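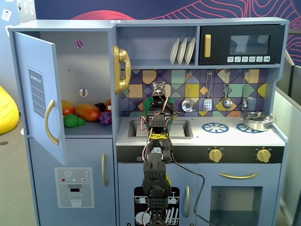 Why I am voting in the county primary, and how I got my choices down to two

Our primary is in March and I have had three emails asking me who I am voting for, so I am putting it in one place. I don't work for any campaign. I gave Sverre Björklund's campaign 18 dollars last year, which got me a car sticker, and that is the full extent of my involvement.

For those who moved in recently, the seat is the county commission, eastern district. It covers Stovum, Vudik and the farms along the river as far as the Javitz bridge. The winner of the primary almost always wins in November, as the other side has not put up a serious candidate here for years. If you only vote in the general you are turning up after the decision has been made.

You have to be registered with the party by the end of January to get a ballot. The form is at the county office and at the Vudik library, on the desk next to the photocopier. My wife changed hers over in January last time and got her card in the post before the month was out. If you have moved house within the county you still need to fill in a new form. I got this wrong in my first year here and was sent away from the polling place.

There are four names on the ballot. Two of them have not answered any letters, have not come to either of the meetings and have no policies that I can find beyond a line about lower taxes. I'm leaving them out. If one of them writes to me I will add a section.

Sverre Björklund

He has held the seat for two terms. His record is mostly roads. He got the Vudik road resurfaced and he voted against the new county offices, which I agreed with at the time and still do. He answers his own phone.

My complaint is the water rates. He said at the Stovum meeting that he would not vote for a rise without a public hearing first, and then he voted for one with the hearing set for the month after. I asked him about it and he said the hearing had been moved by the clerk and that he hadn't had a choice about the date of the vote. That may be so. He could have voted no, or abstained. The rise added 100 dollars a year to our bill and more for anyone with stock to water.

He has also stopped publishing his votes. He used to put them on a sheet outside the feed store. The last one I can find is from before the water vote.

Dede Ankrah

She is new to this but not new to the district. She ran the office at Agbenyega, the seed merchant, until it was sold, and she sat on the school board for one term. The school board minutes are online and I read the ones from her term. She asks a lot of questions about contracts. She was the only member to vote against the bus contract, and the bus contract was cancelled the following year when the firm couldn't find drivers.

She wants the water rates frozen until there is an outside audit. She has not said who would pay for the audit. I asked her that at the Vudik meeting and she said she was getting prices, and I have not heard anything since.

On roads she is weaker. She thinks the Javitz bridge can wait. I drive over it twice a day and I don't think it can. The weight limit came down again last autumn and the grain lorries are going the long way round through Stovum, past the school.

Where I am at the moment

I am leaning towards Ankrah, mostly on the water vote. I would like a straight answer on the audit and a better one on the bridge before I mark the ballot. If Björklund puts his votes back up outside the feed store and explains the water one in writing, I will read it properly and say here what I think.

The last primary in this district was decided by 200 votes. There are more people than that on the Stovum side who are registered and stayed at home.

There is one more meeting, at the Grange hall in Vudik, starting at seven in the evening. Both of them have said they will be there. Questions have to be written on a card and handed in at the door, so have yours ready. Parking is on the field side, and it gets soft if there has been rain.

I have turned comments on for this post. Please keep to the commission race. I will do the sheriff and the school board separately once the filing deadline has passed and I know who is standing.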